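Ayudante de cocina para el comedor de Katene, turno de mañana

El comedor de Katene busca una persona para incorporarse en abril al equipo de cocina. Es un puesto de media jornada, con contrato de 12 meses y posibilidad de renovación.
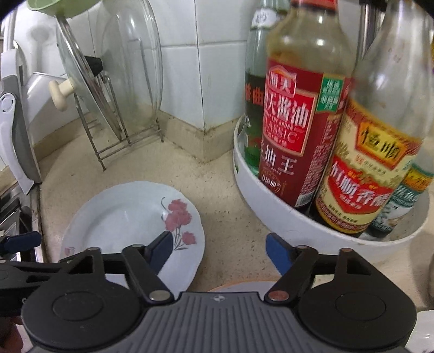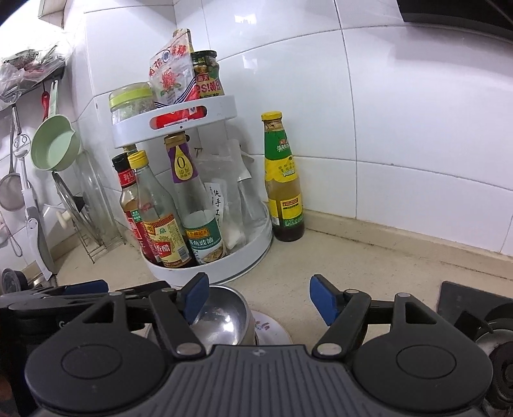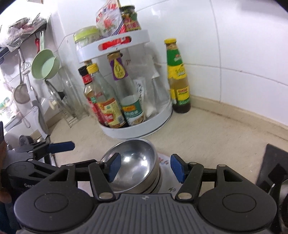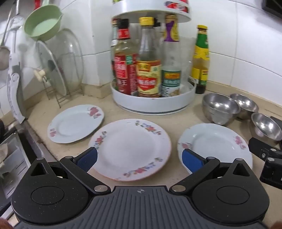 Quien entre trabajará con la jefa de cocina y con el encargado de sala, Rangi Whitelaw. La cocina sirve desayunos y comidas a los trabajadores de Fornix y de Justau, las dos empresas que comparten el edificio de Jistavstead. El menú cambia cada semana y se decide el sábado anterior.

Tareas
Recepción y revisión de pedidos de verdura, legumbre y producto seco.
Lavado y corte de verdura.
Preparación de arroces, sopas y guarniciones siguiendo ficha.
Etiquetado de alérgenos y control de fechas en cámara.
Fregado de menaje y limpieza de la zona propia al terminar el turno.
Apoyo en la línea de servicio cuando falte alguien - suele pasar una o dos veces al mes.

Requisitos
Carné de manipulador de alimentos en vigor.
Al menos seis meses de experiencia en cocina de colectividades, restaurante o catering.
Castellano suficiente para leer fichas y hablar con proveedores por teléfono.
Poder estar de pie todo el turno y levantar cajas de peso medio.

Se valora
Conocimientos de cocina china o del sudeste asiático. Dos días por semana el plato principal va por ahí y queremos ampliar la carta de fideos y verduras salteadas.
Formación en dietas sin gluten.
Vivir cerca o tener transporte propio. El primer autobús llega a Jistavstead a las 6:50 y el turno empieza a las 7:00, así que va justo.

Condiciones
Jornada de lunes a viernes, de 7:00 a 12:00.
Salario de 1.270 euros brutos al mes, con las pagas extra aparte.
Comida incluida los días de trabajo.
Uniforme y calzado a cargo de la empresa.
Periodo de prueba de un mes.

Cómo presentarse
Enviar currículum y un teléfono de contacto a través del formulario de esta página, indicando «Ayudante de cocina» en el asunto. No hace falta carta de presentación. También se puede dejar en mano en la recepción de Katene, por las mañanas, a la atención de Rangi Whitelaw.

Las personas preseleccionadas harán una entrevista corta y una prueba de dos horas en cocina, pagada. Contestamos a todas las candidaturas, aunque podemos tardar un par de semanas.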